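FINC 2304 Equity Markets and Valuation
Topic 5 handout: Price multiples, dividend yield and the capital-intensive firm
Prepared by Jyoti Gautam. Tutorial questions set by Zanele Mkhize.

Read before Thursday's tutorial. Bring a calculator that handles natural logs; phones are not permitted in the mid-session test and it is worth getting used to working without one.

5.1 What a multiple measures

A price multiple is the market value of a claim divided by a flow or stock that belongs to that claim. The numerator and denominator must refer to the same set of holders. Share price over earnings per share is consistent, as both belong to ordinary shareholders. Enterprise value over EBITDA is consistent, as both belong to all capital providers. Share price over EBITDA per share is not consistent and will be marked wrong wherever it appears.

The trailing multiple uses reported figures for the last twelve months. The forward multiple uses a forecast. When a question does not specify, state which you have used.

5.2 The justified P/E

Starting from the constant growth model, with D1 the next dividend, r the required return and g the growth rate:

P0 = D1 / (r – g)

Dividing both sides by next year's earnings E1 gives the justified forward P/E:

P0 / E1 = payout ratio / (r – g)

Three inputs, therefore, and the last two enter only as a difference. With a payout of 0.60, r of 0.10 and g of 0.04 the result is 10. Raise g to 0.05 and it becomes 12. A one-point change in the growth assumption has moved the multiple by a fifth, with no change in current earnings. Students who quote a justified P/E to two decimal places should look at this sensitivity again.

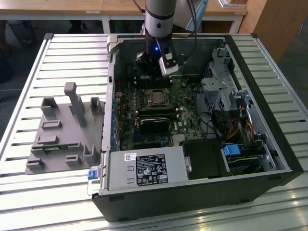
Growth and payout cannot be chosen independently. If the firm finances itself from retained earnings, g = retention ratio x return on equity. In the case above, a payout of 0.60 and g of 0.04 imply a return on equity of 0.10, equal to r. Retention in that firm adds nothing to value per dollar retained, and the P/E reduces to 1 / r.

5.3 Worked case: Zwane and Jullano

Zwane makes thermal parts for the computer industry. Jullano distributes them. Both are listed, and both pay out half of their earnings.

Zwane: share price $24.00, forward EPS $2.00, forward P/E 12.0
Jullano: share price $27.00, forward EPS $1.50, forward P/E 18.0

A common first reading is that Zwane is cheap. Check the growth each price implies. With r at 0.10 for both, g = r – payout / (P/E). Zwane: 0.10 – 0.50 / 12 = 0.0583. Jullano: 0.10 – 0.50 / 18 = 0.0722. The market is pricing a growth gap of 1.39 percentage points. Whether Zwane is cheap depends on whether that gap is justified, and the multiple alone is silent on the matter.

Note also that r need not be equal. Zwane's earnings are more cyclical. If its required return is 0.11, the implied growth rises to 0.0683 and most of the gap disappears.

5.4 Depreciation and the choice of denominator

EBITDA multiples flatter firms that must replace plant often. Two firms with identical EBITDA can have quite different free cash flow if one of them spends most of it staying where it is. For manufacturers, compare EV/EBITDA with EV/EBIT before drawing any conclusion.

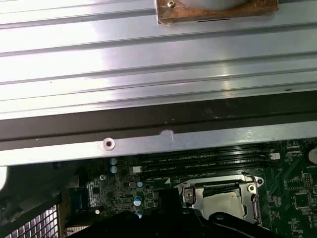

Inventory raises a related problem, and it is most acute in hardware. Under a falling cost of inputs, FIFO charges the older, dearer units to cost of sales first and so depresses reported margin relative to replacement cost. Ribbed aluminium panels with a long run of parallel grooves, like the one in the photo, contain metal that is priced daily, so a manufacturer holding several months of such stock carries a commodity exposure whether or not it reports one. Adjust the denominator to replacement cost where the notes to the accounts permit. Where they do not, say so and use a range.

5.5 Selecting comparables

Comparables should match on risk, growth and payout, in that order. Industry classification is a starting point only. Jacobus Nkuna's guest lecture gave the case of Ondcombe, which was benchmarked against software firms for two years on the strength of its licensing revenue, although most of its assets were in fabrication.

Use the median. One firm with near-zero earnings can produce a P/E of 500 and drag the mean to a figure that describes none of the sample. Negative multiples are to be excluded and the exclusion reported. An alternative is to average the earnings yield, E/P, and invert the result – the yield behaves sensibly as earnings pass through zero.

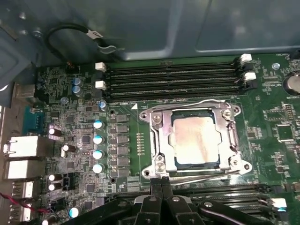 Index-level multiples need the same care. The aggregate P/E is total market capitalization over total earnings, so it is a weighted harmonic mean of the constituents. It is not the average P/E printed on most broker tables.

5.6 Dividend yield and total return

Rearranging the constant growth model:

r = D1 / P0 + g

Expected return is the forward yield plus growth. A high yield may reflect low growth, high risk, or a dividend the market expects to be cut. Nisisau closed at $49 with a trailing dividend of $4.90, a yield of 10 percent. If the next dividend is halved, the forward yield is 5 percent, and the trailing figure was of no use to anyone buying for income.
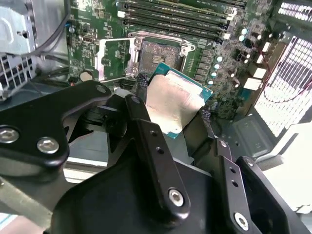
Buybacks complicate the comparison. Where a firm repurchases shares regularly, use total payout (dividends plus net repurchases) over market capitalization, and use aggregate growth in place of per-share growth. Mixing total payout with per-share growth counts the buyback twice.

5.7 Tutorial problems

1. A firm pays out 40 percent of earnings, earns 15 percent on equity and has a required return of 12 percent. Find g and the justified forward P/E.

2. Repeat problem 1 with payout at 70 percent. Explain the direction of the change.

3. A firm has market capitalization of $1,215 million, net debt of $285 million and EBITDA of $250 million. Find EV/EBITDA. If depreciation and amortization come to $100 million, find EV/EBIT.

4. Using the Zwane and Jullano data, find the required return for Zwane that would make the two implied growth rates equal.

Check figures: problem 1, g = 9 percent and P/E = 13.3; problem 3, 6.0 and 10.0. Full solutions go up after the last tutorial.

Consultation is with Zinhle Shabalala. Questions on the marking of Assignment 1 go to Prasetyo Tuhumury by email, with the marked copy attached.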